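The Second Life of the Office Computer

In the town of Drestberg, a three-story building on Prasavgate used to hold the offices of a shipping insurer. When the insurer moved out in April, it left behind 96 desktop computers. They were six years old and most of them still started up. The company had leased new laptops for the whole staff, and the old machines were listed on the inventory at zero dollars.

What happens to computers like these is a question most offices answer late. The lease on the building is ending, the movers are booked, and there is a room full of equipment with other people's files on it. In many cases a scrap hauler is called and the room is cleared in an afternoon. In Drestberg the machines went a different way. They were sold as one lot to Beteck, a repair and resale shop two blocks down the street, for less than the price of a single new laptop.

Beteck takes in business desktops and almost nothing else. The shop does not want phones, which are glued shut, and it takes laptops only when a customer is buying something else. A business desktop is plain, heavy and easy to open. The parts are mostly standard. An office that bought one model usually bought a lot of them, so a bad machine can be used to fix several good ones.

A working life cut short

Desktops are replaced on a schedule. Three to five years is common for large firms, and the schedule is set by warranties, tax rules and software support more than by wear. A machine that ran a spreadsheet and an email program for eight hours a day has had an easy time of it. The processor will usually outlast everything around it. Fans wear out, hard drives wear out, and the small battery that keeps the clock running goes flat.

Software is the harder problem. When a maker of operating systems stops sending security updates to older hardware, a computer that works fine becomes a computer that is risky to put on a network. Offices cannot ignore that, and many will retire a machine for that reason alone. A home user has more room to choose. Free operating systems run well on old office desktops, and a good share of the ones sold secondhand leave the shop with one installed.

The insurer's machines fell on the wrong side of one of these cutoffs. Replacing them would have made sense to any office manager. The trouble is that a decision made for one kind of user tends to settle the matter for all the others, and a computer that is no good for an insurance company can still be good for a high school student writing papers.

What the shop does first

The first job is the drives. Every drive that comes in is removed and logged before anything else is done to the machine. Older spinning drives are overwritten from end to end, which can take most of a day for a large one. Solid-state drives have a built-in erase command that takes a few minutes. Drives that fail either process are punched through and sent to a metals recycler. Sellers get a list with the serial number of each drive and what was done to it.

After the drives comes the dust. Desktops spend their lives on carpet, under desks, next to shoes. Dust packs into the fins of the processor cooler and the fan speeds up to make up for it, so a computer that is brought in as "loud" often needs only compressed air and a soft brush. The shop does this work near a back door with a vent fan running.

Then the machine is tested with known good parts. A spare power supply is plugged in if there is any doubt about the old one. Memory is run through a long test overnight. Swollen capacitors on the main board can be seen with the naked eye, and a board that has them is set aside. The paste between the processor and its cooler dries out over the years, so the old paste is wiped away with alcohol and a fresh dab is put on.

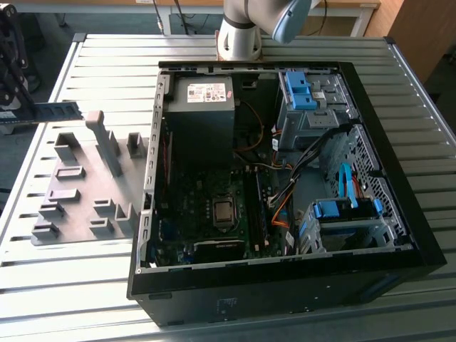 The money in it

A refurbished office desktop sells for little. At Beteck the usual price is $96 for a tower with a solid-state drive, and $24 more buys extra memory. Out of that come the purchase, the drive, the labor, the rent and a 90-day guarantee. The shop figures on about an hour of hands-on work per machine. If one takes three hours, the profit is gone, and it would have been better to break it down for parts.

Volume is what keeps the business open. Last year the shop took in 576 desktops and sold 456 of them as working computers. The rest were stripped. Memory, power supplies, coolers and processors went into bins for later use or were sold online. Steel cases went to a scrap yard, which pays by weight and pays poorly. Main boards went to a buyer who handles circuit boards and ships them to a smelter.

Prices for all of it move around. When new memory gets expensive, old memory follows, and for a few months a drawer of used modules can be worth more than the computers they came from. When a large company dumps its whole fleet on the market at once, the price of that model drops in a week. Small shops have no way to guard against this except to buy cheap and not hold stock for long.

Who buys them

Families with school-age children make up a large part of the trade. Churches and small nonprofits are another part. Machine shops buy old towers to run cutting equipment whose control software was written for an older system, and they will often ask for two, with the second kept on a shelf. Dental offices do the same for imaging equipment.

There are also hobbyists who want a home server for storing photos and movies. They ask about power use, and they should. An older desktop left on around the clock can cost more in electricity over a few years than it cost to buy. For that use a smaller machine is usually the better choice, even when the price is higher.

A newer group of buyers comes through Yen, a local lending program that places computers in homes for a school year at a time. Families pay a small deposit and get it back when the machine is returned. Yen does not run its own repair bench. It buys finished machines, already tested, and brings back the ones that break. The most common fault on returned machines is a damaged USB port on the front, from a plug being pushed in the wrong way around. The second most common is no fault at all, only a full drive or a forgotten password.

The case for opening it up

Much of this work could be done at home. A desktop tower comes apart with one screwdriver, and on many business models the side panel comes off without even that. Swapping a hard drive for a solid-state drive is the single change most owners will notice, and it takes less than half an hour, not counting the time to copy files.

A few rules apply. Unplug the machine from the wall and hold the power button down for several seconds before reaching inside. Touch bare metal on the case to get rid of any static charge. Take a picture of the cables before pulling them. Never open the power supply itself, as it can hold a dangerous charge after it has been unplugged. If it is bad, replace the whole unit, and check the connectors first, because some big-name office desktops use a shape of their own that a standard supply will not fit.

It is worth checking the model number before spending anything. Makers of business desktops usually publish a full service manual with drawings of every part, and these manuals tend to stay online for many years. They list which processors and how much memory the board will accept. Owners are often surprised by how much room there is to upgrade.

Back on Prasavgate, the insurer's old floor has been rented to an accounting firm, which brought its own computers. They are four years old and on a five-year lease. Beteck has already left a card at the front desk. Of the lot it bought in the spring, a little over half had been sold by the start of summer, and the remaining towers are stacked along the side wall of the shop with the power cords taped to the tops.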